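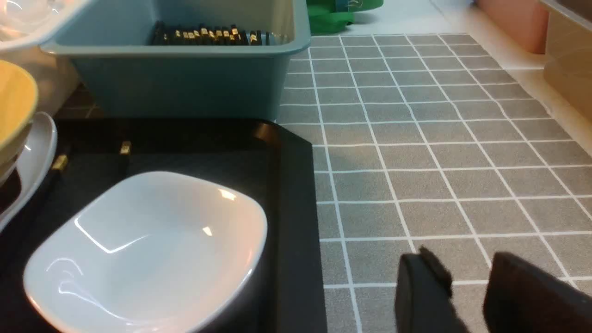
Myrtle Holloway wants to know why anyone would pay for two sets of fingers when a strip of bicycle inner tube and some glue would do the job. She left this under my last post, and I've been sulking over it ever since, mainly as I'd already paid.

So, the sets. The Cliltico fingers are the sensible ones, with a broad pad and a rubbery face that picks up every bit of fluff in the house. The Szabo ones are narrower, cost 66 quid more, and come with a leaflet about torque that I have put somewhere safe and will never see again.

I set the arm to crockery and cutlery, the jobs I'd like it to do when I'm old. Bowls first. The Cliltico pair held a rim nicely if you came in straight and sulked if you didn't. The Szabo pair didn't care about the angle but squeezed as though the bowl owed them money, and I spent an evening turning the force down in the controller (it goes from 0 to 1000, and anything over half is showing off).
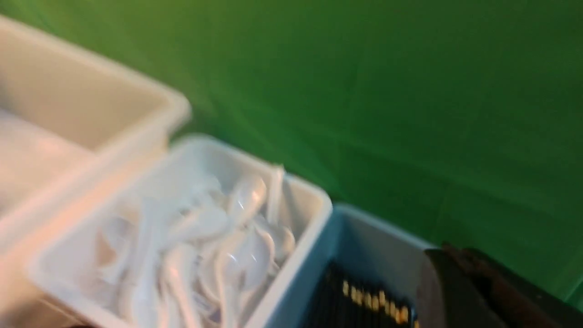
Thin things were worse. One spoon on its own is fine with either set. A spoon with friends is a different matter, and both sets came up with three or none, depending on mood. Rekha Bansal lent me her old Sirik controller to see if slower closing would help. It did, a bit — the arm now fails at a more dignified pace.

The wrist camera I'm keeping. It's no use for the last inch, when all it sees is glaze and glare, but up to then it beats the one I had clamped to the shelf. I may try turning the big light off. 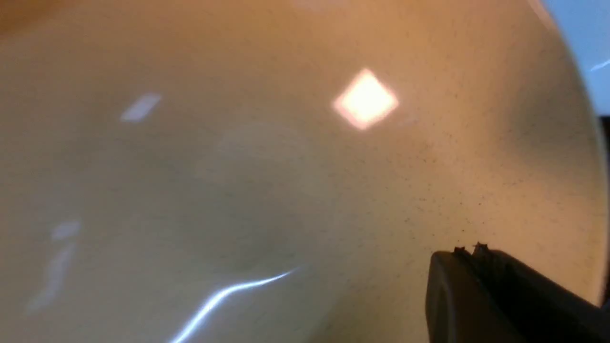 Londby, April

Inner tube has been bought, Myrtle. It's drying on the Cliltico fingers now, smells dreadful, and gets its turn with the bowls once I've scraped the glue off the vice.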